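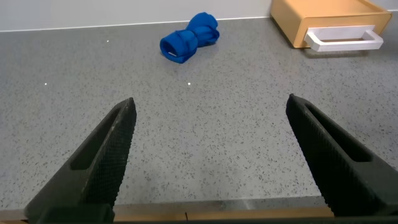

Black fingers with a crosshatched finish, spread over a bare countertop.

Flukness was meant to come out in July. Aigars Žukauskas, who designed it, would like it known that he never said which July.

"I said July to one person at a trade show," he says. "By the evening it was a launch date and we had 472 emails." The puzzle game is now coming to the Nileo handheld "when it stops crashing on level 13", and he is cheerful about how far off that might be.

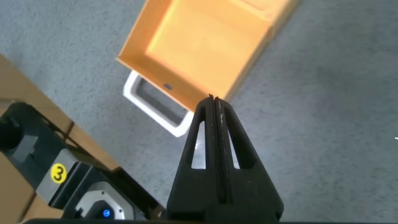 The console has its own troubles. Its maker, Ornadari, has changed the shell colour twice, and Žukauskas has opinions on both attempts. The first was a grey he compares to office carpet. The second is orange, near enough the orange of the open tray in the photo, and he is warming to it. "You won't lose it down the sofa," he says. "You may want to, once you've tried the battery."

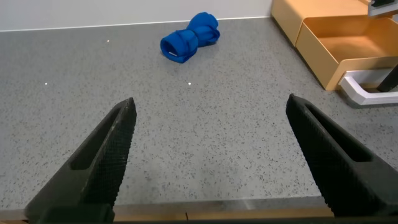

Grip is the other sore point. Early Nileo units were so smooth that one left his hands during a boss fight and finished the level under a radiator. He asked for texture on the sides and drew a sketch. The fine grid on those two black fingers is close to what he had in mind, though he'd settle for sandpaper. Ornadari sent him a silicone sleeve. It doesn't fit.

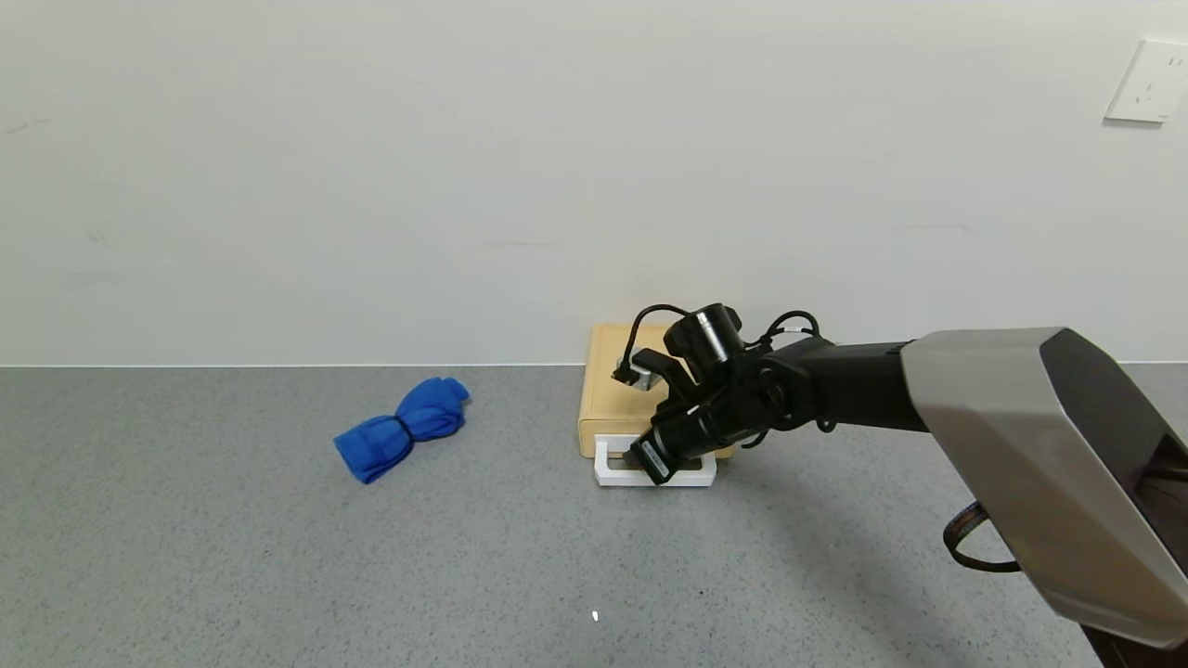 On the price

Flukness will cost less than a round of drinks, depending on the pub. Žukauskas wanted it cheaper still, but there are nearly 400 levels and he drew all of them.

"Forty are good," he says. Which ones? "Buy it and find out. That's the business model."

Words: Ambros Egger, 2/18/18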